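Siseck sets equipment plan for two-arm sorting cell

Siseck has approved an equipment plan for its Kutamlow site that puts spare hands ahead of new arms. The plan covers the coming budget year and was posted to staff in March. Orders for the first items go out before the end of the quarter.

The Kutamlow group works on picking and sorting at a conveyor, with a pair of arms fitted with humanoid hands. Most of last year's money went into the arms and their mounts. This year the largest single line is for hands and hand parts, followed by wiring, bins and belt upkeep.

The change follows a review of downtime. Over the review period the group logged 1,237 hours of scheduled bench time and lost 159 of them to repairs. Finger joints and cables made up most of the lost time. The arms themselves were a small part of it.

"We had been planning for the arms as if they were the part that wears out," the plan says. "Our repair log says to plan for the fingers."

Under the new plan, a spare hand will be kept on the shelf for each side. Left and right hands are bought separately, and a spare for one side does not help when the other side is down. The group had asked for two spares per side. It was given one, with a second to be looked at midyear.

Conveyor work at the Kutamlow site:
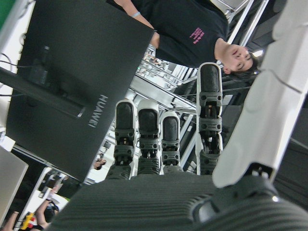
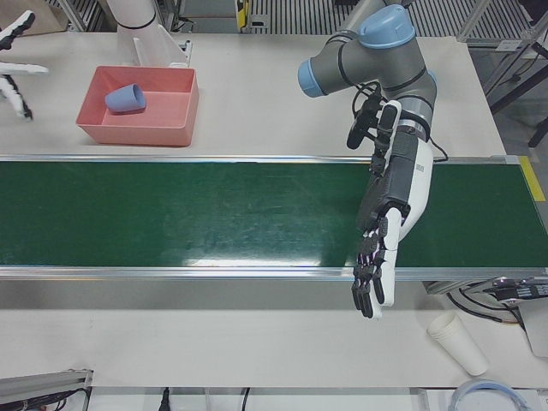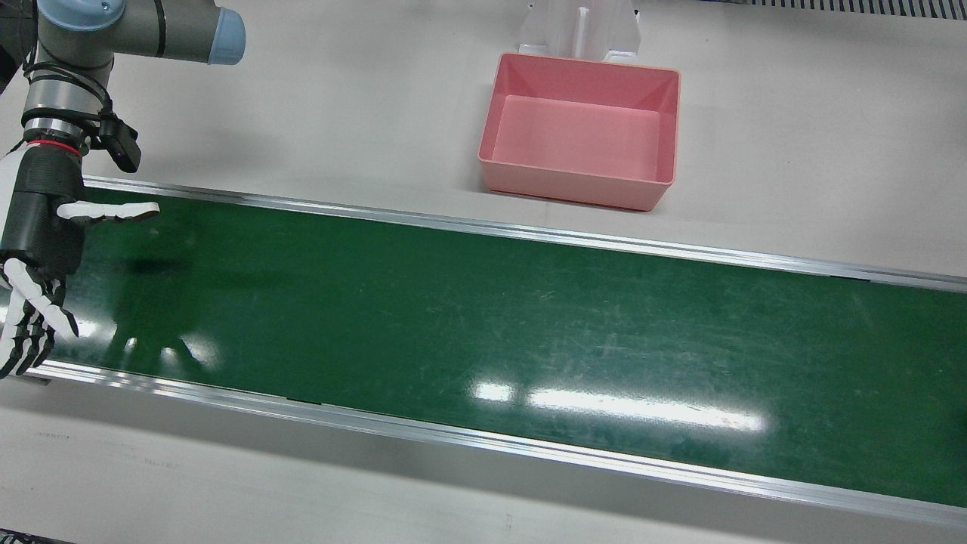
What is in the plan

Spare hands come first. Two are to be ordered at the start, one left and one right, from Dissanayake, which also supplies the fingertip pads. The pads are treated as a consumable and will be bought in packs of 30. Siseck expects a lead time of several weeks on the hands and has asked for the pads to ship separately.

Cable sets are next. The plan allows for a full replacement of the wrist cables on both arms, plus one extra set. Staff had been replacing single cables as they failed, and each change meant stopping the arm. The new sets will be fitted together during a planned stop.

The belt stays. A new conveyor was priced and turned down for this year, and the money was moved to a maintenance contract with Skistine. The contract covers inspection, belt tracking and one belt change. Skistine will do its visits in the morning, before bench time starts.

Small goods such as bins, cups and tape have their own line for the first time, set at $3,000. These had been bought out of petty cash, which made them hard to track. Requests will now go through the same form as other parts.

What was left out

A third arm was on the early list and did not make the final one. Siseck said floor space was the main issue — a third mount would have meant moving the conveyor and redoing the power drops. The request can be made again next year.

Also put off was a second work table. The group will keep sharing bench hours under the present booking system, with longer blocks for jobs that need both arms.

Next steps

Purchase requests for the hands and cable sets are being prepared now. Quotes are good until the end of the quarter, and the Dissanayake order needs a signed request before it can be placed. Staff who want items added to the small goods line should send them in by the end of the month, with a part number and a price.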